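Search this newsletter Menu
2 min read

Setting up the vegetable stall

In January we moved the practice shop into the carpeted room, and many members asked how the vegetable corner is arranged now. Adjoa Quaye drew the plan, and I helped her on Tuesday with the carrying.
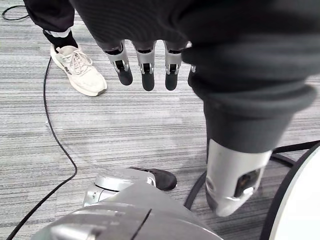

We began with the floor. The stall should stand so that two people can pass with shopping bags, and Adjoa moved it three times before she was satisfied.

The vegetables are mock ones, so we can sort them by shape and color and forget about the season. Carrots keep their leafy tops. Tomatoes go beside the green beans - this is the prettiest pair, in my opinion. Potatoes and sweet potatoes have each their own compartment, and the bitter melons too.

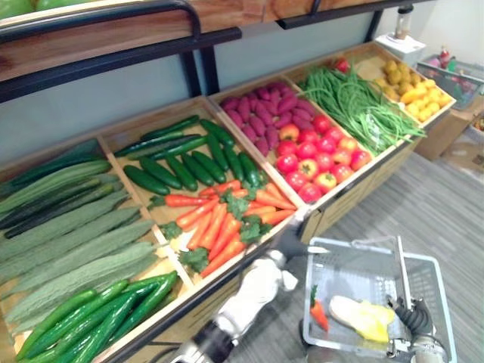 Nkrumah Osei is now writing the price cards. He wants large letters and simple prices, for example 300 for the carrots and 622 for the potatoes, so the learners must also practice the difficult numbers.

For shopping we prefer the light grey plastic basket with the perforated walls. Please put it on the wooden surface when you pack, and lay the long vegetables in first.

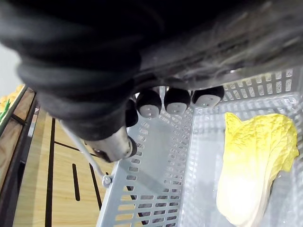 After the practice

Return every vegetable to its own compartment - also the small ones. Missing cards can be reported to Naa Amegashie.

Contact: Laurinda Abreu, Zerkham newsletter desk | © Zerkham | Back to top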